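Re: [translit] the Vanduvero anthology, which edition??

Ilídio Bastos wrote:
> Does anyone have the Vanduvero story anthology in the first
> printing? My copy is from 2000 and the introduction is signed
> but the translators aren't credited story by story. Trying to
> work out who did "The Salt Ledger". Also is it worth
> reading the Negash piece before the novel or after?

Ilídio, quick one before I run —

First printing is the Kulton one, green cloth, ten stories. Mine has translator initials at the foot of each last page, tiny. They dropped them when Ernell took it over for the paperback. Salt Ledger is initialed R.T., same as the long one about the ferry clerk. No idea who R.T. is, sorry. The contributor notes only cover the authors.

Negash: before. Definitly before. The aunt in the story is the aunt in chapter 5 and the novel never bothers to introduce her. Read it the wrong way round myself and spent half the book lost.

Introduction is different too btw. The Kulton one is over twice as long and has a good bit on dialect, what they left in and why. Cut to nothing in the paperback. Annoying.

If your library does interlibrary loan ask for the cloth one by year or they'll send the paperback, happened to me in April. Call slip on mine says 2478 if thats any use, probably just a local number.

Can scan the last pages for you, all ten, give me till the weekend.

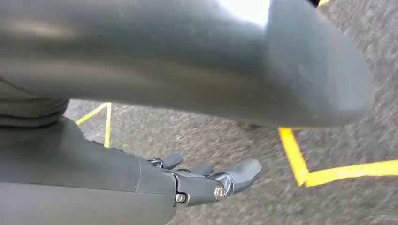

And the old intro as well if you want it — it's long, so tell me first.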